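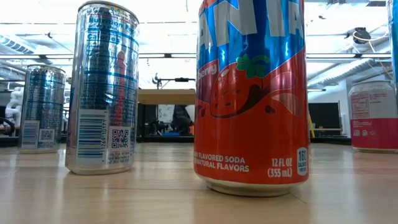

Most people who collect cans gave up on the old return center because of the line, Rin Oshima told the Toltamell town meeting in April, and a faster counter would bring them back.

The Wellorus Beverage Container Exchange will open a second return center in Toltamell on Monday. The new site is in the former Ajayi tire shop, next to the bus stop, and will take aluminum cans, plastic bottles and glass bottles from households, schools and small businesses.

The center has 2 counters. One is for bags and boxes brought in by hand. The other is for larger loads, with a drive-up bay at the back of the building. Customers at either counter can take payment in cash or have it added to a Wellorus account card. Cards from the first center will work at the new one, and balances carry over.

"We looked at several buildings and this one already had the bay doors and the floor drains," the company said. "That saved us a good deal of work. The roof over the loading side had to be replaced, and that is finished."

Containers should be empty, with the brand and volume printing still readable. Cans may be crushed from top to bottom but should not be flattened on the side — the sorting staff check the label before a can goes into the bin. Caps can stay on plastic bottles. Broken glass will not be accepted at the hand counter.

The opening also brings a change in the daily limit. Until now, customers without a business account could return up to 400 containers a day. At the Toltamell center the limit for groups that register ahead of time, such as school clubs and sports teams, will be 4000. Registration is done on a one-page form at the counter, and one adult from the group needs to sign it. The limit for individual customers stays the same at both centers.

Wellorus has contracted with Unina Hauling to move sorted material out of the building each evening. Trucks will use the rear alley and will not stop on the main street. Neighbors had asked about noise from the glass bins, and those bins have been placed inside, along the north wall, with the bay doors kept shut while they are emptied.

The first center will keep its current hours. The Toltamell center will open at 8 a.m. and the last bags will be accepted at 5:30 p.m. Customers already in line at that time will be served. Parking is free in the side lot, and carts can be borrowed at the front door.

Residents with questions about business accounts, group registration or account cards can ask at either center during open hours. Printed copies of the accepted container list are available at both locations and at the Toltamell library.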